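Forum index > Home and Workshop > Can machines do chores yet?

Thread: Light switches and jars, are we there yet?

tiled_stove
Posted December 11, 2018

Good evening to all. English is my second language, so please excuse my mistakes.

I want to ask a simple question to the people who follow this subject. My mother is 30 years older than me and lives alone in Ganddale. Her hands are weak. She can still cook and she can walk, but a jar is a problem for her, and the light switch in the corridor is too high since she uses a chair in the evening. My brother says that in a few years a machine will do these things. I say he has read too many magazines. Who of us is right? I do not ask about vacuum cleaners, we have one and it is fine, except on the carpet with the fringe.

Anathi Mathebula
Reply

I work on the simulation side, so I will try to be fair to your brother. The two chores you name are very different. Pressing a switch is mostly a question of arriving at the right point. The wall does not move and the switch does not roll away. A jar is a question of force. If you squeeze too little it slips, and if you squeeze too much you have glass on the floor.

Both are from the same simulated home. It is one where I have practiced a lot this year.

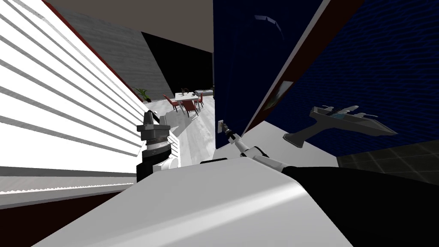
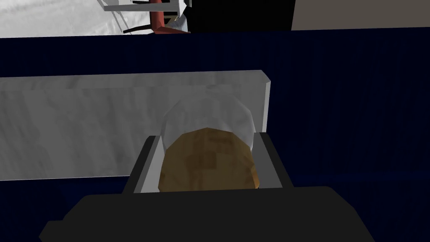
First one: right arm close to the wall switch. Second one: glass jar between the two fingers. Both are computer renderings.

The home is called Mullura in our project, and I have logged 1056 attempts in it since June. Of these, 209 were with the jar. I don't give the success rate, as it depends very much on what you accept as success. If the jar only has to be held upright, it looks good. If it has to be put on the counter gently, and opened before that, it looks much worse.

benchvise_b
Reply

With respect, a rendered jar is not a jar. I run a small shop with two employees and I have heard about machines that load the drill press "next year" for a very long time. In the simulation the glass has no oil on it. Nobody left honey on the lid. I would like to see this arm in a real kitchen before I tell somebody's mother anything.

Also look at the first picture, behind the arm. There is a dining table and red chairs. In my house the chairs are never where they were in the morning, and there is a bag hanging on every one of them.

Anathi Mathebula
Reply

I agree about the honey. Friction in the simulator is a number that we choose, and it is easy to choose a kind one. But I don't agree that it teaches nothing. We move the furniture between attempts, and we change the light and the height of the switch. The arm that learned with one fixed height was useless when we changed it by the width of a hand. I prefer to learn this on a computer, where I do not have to repair the wall.

For the chairs, you are right. Driving through a room with things standing around is a separate problem, and I do not work on it.

quietlathe
Reply

For the corridor, why not a motion sensor? I installed one from Jomano for my father and it was finished before lunch. A robot that drives to a switch in order to press it is a strange solution when the lamp can simply turn itself on.

tiled_stove
Reply

Quietlathe, I thought about it. She does not like when the lamp goes on by itself, she says it feels like somebody is in the house. But maybe a lower switch is possible. I will ask an electrician.

Anathi, thank you for the pictures. May I ask a stupid question? In the second one, is the brown part the lid or what is inside? I cannot tell.

Anathi Mathebula
Reply

Not stupid. From this angle I can't say it with certainty either. The arm also has this difficulty! From so close, with clear glass in front of a pale counter, the edge of the upper part almost disappears. Transparent things are among the hardest for us. A can of beans would be a much more pleasant colleague.

benchvise_b
Reply

So if the glass is difficult to see even in a clean computer picture, I rest my case. In my shop everything is shiny and covered in coolant.

joshi_fan_1766
Reply

I think you are too strict. In a shop you can build a fixture, and the part always comes to the same place. Loading is solved for many people, only not cheaply. The home is where it is hard. I would bet on the switch first, then the laundry in a very long time, and the jar somewhere in the middle.

benchvise_b
Reply

A fixture for every part costs more than my nephew. We make small batches, sometimes four pieces and then something different. I stay with my opinion.

tiled_stove
Reply

I showed this thread to my brother. He says the pictures prove he is right, and I say they prove that I am. For now I ordered a rubber jar opener for my mother, the kind that is screwed under the cabinet. Anathi, if you try one day with a real jar, please write here. I will read it to her.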